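Stand: Januar, gekürzte Fassung. Redezeit 28 Minuten, danach Fragen. Wasser steht links am Pult.

# Gebrauchtwagen richtig übergeben – Notizen zum Vortrag

## Folie 1: Einstieg

Kurz begrüßen, Dank an Ildikó Medve für die Einladung nach Prernau. Keine Firmengeschichte, die steht im Programmheft.

Thema heute ist die Übergabe, also die Zeit zwischen Unterschrift und Abfahrt vom Hof. Finanzierung und Inzahlungnahme lasse ich weg, dazu spricht Ferenc Halász am Nachmittag.

## Folie 2: Woher die Zahlen kommen

Wir haben im Autohaus Trorkow 2.361 Übergaben ausgewertet, nur Gebrauchtwagen, nur Privatkunden. Bei 775 davon hat sich der Kunde in den ersten Wochen noch einmal gemeldet. Reklamationen im engeren Sinn waren der kleinere Teil. Häufiger waren Fragen zur Bedienung: Telefon koppeln, Reifendruckanzeige zurücksetzen, zweiter Schlüssel.

Falls jemand nach Marken fragt: haben wir nicht getrennt erfasst. Nicht spekulieren.

## Folie 3: Der Termin

- Fahrzeug steht fertig, vollgetankt nur, wenn es so im Vertrag steht
- Papiere liegen im Original bereit, Kopien sind schon gemacht
- Ein Verkäufer, kein Wechsel mittendrin
- Telefon bleibt im Büro

Wir planen 30 Minuten Reserve hinter jeder Übergabe ein. Früher haben wir die Termine direkt aneinandergehängt, und der zweite Kunde am Vormittag hat regelmäßig gewartet. Tyson Grewal hat das im Kalender umgestellt. Es hat uns am Samstag einen Termin gekostet – das offen sagen, die Frage kommt sonst sowieso.

## Folie 4: Reihenfolge am Auto

Erst außen, dann Kofferraum, dann Fahrersitz. Vorhandene Kratzer selbst ansprechen und mit dem Protokoll abgleichen. Beim Kofferraum den Boden anheben: Pannenset, Wagenheber, Abschleppöse. Viele Käufer sehen die Öse an dem Tag zum ersten Mal.

Am Fahrersitz setzt sich der Kunde hinein, der Verkäufer auf den Beifahrerplatz. Der Kunde drückt die Knöpfe selbst. Das dauert länger. Wer nur zugeschaut hat, ruft später an.

(Hier Pause lassen, Folie wechseln.)

## Folie 5: Zwischenbild

Überleitung: Bisher ging es um den Ablauf auf dem Hof, jetzt um die Vorbereitung am Tag davor. Einmal durchatmen, Wasser trinken, Uhr kontrollieren. Bei mehr als der halben Redezeit Folie 7 überspringen. 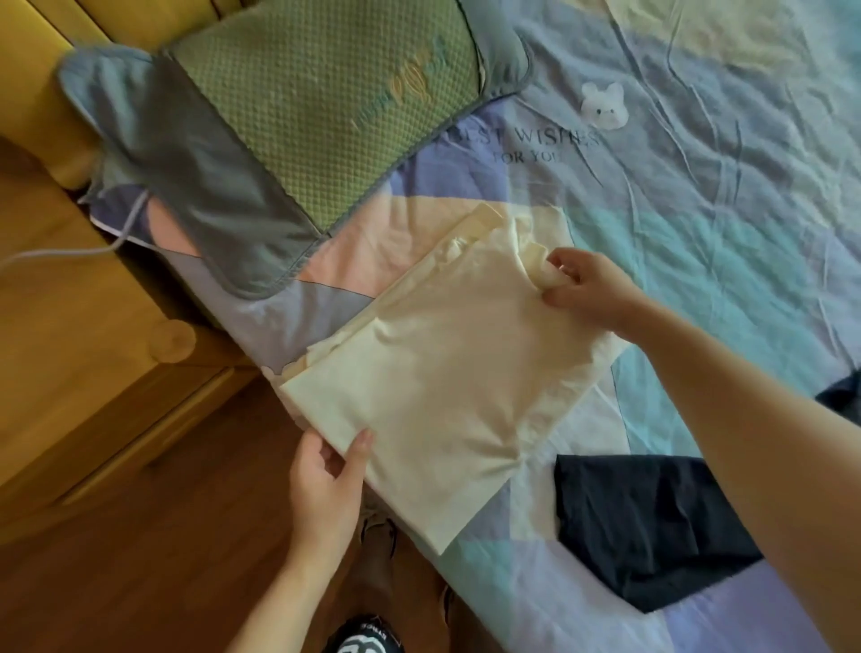
*Folie 5: Handarbeit mit Stoff*

Der Innenraum wird bei uns am Vortag abgenommen. Kiran Tiwari macht das mit einer Liste auf Papier, eine Seite, keine App. Handschuhfach und Türtaschen leeren, Sitzschienen absaugen, Gurte ganz herausziehen, altes Navigationskonto löschen. Gekoppelte Telefone des Vorbesitzers ebenfalls löschen, auch aus Datenschutzgründen.

## Folie 6: Das Protokoll

Wir arbeiten mit Skollier, der Vordruck geht aber auch mit jedem Textprogramm. Vier Blöcke: Zustand, Zubehör, Einweisung, offene Punkte. Offene Punkte bekommen ein Datum und einen Namen. »Wird nachgereicht« ohne Datum streichen wir.

Beispiel aus dem Alltag: Die Laderaumabdeckung fehlt, ist bestellt. Im Protokoll steht, wer sie bestellt hat und bis wann der Kunde einen Anruf bekommt. Auch dann anrufen, wenn die Lieferung noch aussteht.

## Folie 7: Nachfassen (bei Zeitnot streichen)

Ein Anruf nach einer Woche, durch denselben Verkäufer. Zwei Fragen: Läuft alles, fehlt etwas? Keine Zusatzverkäufe in diesem Gespräch. Oriana Sosa hat bei Magyar mit Textnachrichten gearbeitet und weniger Antworten bekommen – sie sitzt im Saal, ggf. kurz zu Wort kommen lassen.

## Folie 8: Schluss

Vordruck liegt am Ausgang, Datei schicke ich auf Anfrage. Wer anfangen will, nimmt zuerst den Block mit den offenen Punkten, der lässt sich ohne Umbau am Kalender einführen.

Mögliche Fragen:

- Gewährleistung: nur zum Ablauf antworten, keine Rechtsauskunft
- Elektroautos: Ladekabel mit ins Zubehör, Einweisung an der Säule einplanen
- Übergabe beim Kunden zu Hause: machen wir selten, Protokoll ist dasselbe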